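Andwood Forums > Telly Talk > Reality & Celebrity

Tornmont: Castaway Kitchen final (SPOILERS)

tealeaf_19
Just finished it and I'm buzzing! I had the Darside team down as no-hopers from episode one and they only went and won the thing. That last challenge with the smoked fish and the one blunt knife — I was stood up in my own living room shouting. Best final they've done, easily.

mopandbucket
Loved it too, but the edit gave it away. They got twice the chat to camera in the semi. Once you spot that you can't unspot it.

tealeaf_19
I never notice that stuff, thank goodness. I'd like to stay daft, please.

gravyboat436
Sorry, I thought it was a swizz. The other pair had better food all series and lost on one soggy pudding. 10 episodes of work and it comes down to custard? 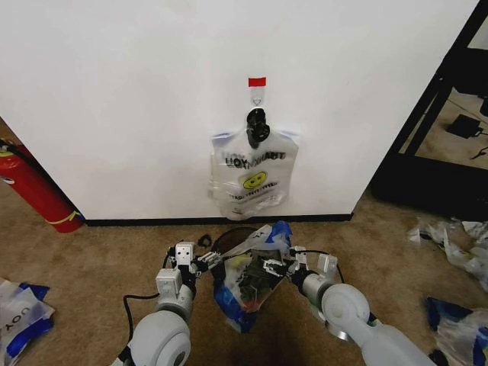 Page 6 of 19

pelican_crossing
Custard is a fair test! It's hard over a fire, I've tried it camping and ended up with sweet scrambled egg. The judges said at the start that the final stood alone, so last week's lovely pie doesn't count for anything.

gravyboat436
They said it once, in episode two, very quietly.

mopandbucket
It's on the show's page as well. I do agree it should be a running score though, it'd make the middle episodes matter more.

tealeaf_19
Oh no, please don't! I like that anyone can come back. Darside were bottom in week three and nearly burned the hut down, and that's what made last night so good.

luangrath_fan
Has anyone seen the rumour about series two? The Luangrath blog reckons they had 600 applications and filming starts in September, with soap stars mixed in with the ordinary pairs.

pelican_crossing
Ooh, I'd watch soap stars gut a mackerel.

gravyboat436
No thanks. The whole charm was that we'd never heard of any of them. Put famous faces in and it's just the jungle with better onions.

luangrath_fan
Could be rubbish, mind — the same blog said the host was leaving and there he was.

tealeaf_19
I'll be watching whoever's on it. Off to look up that flatbread recipe from episode four, if anyone wrote down how much yoghurt goes in please shout!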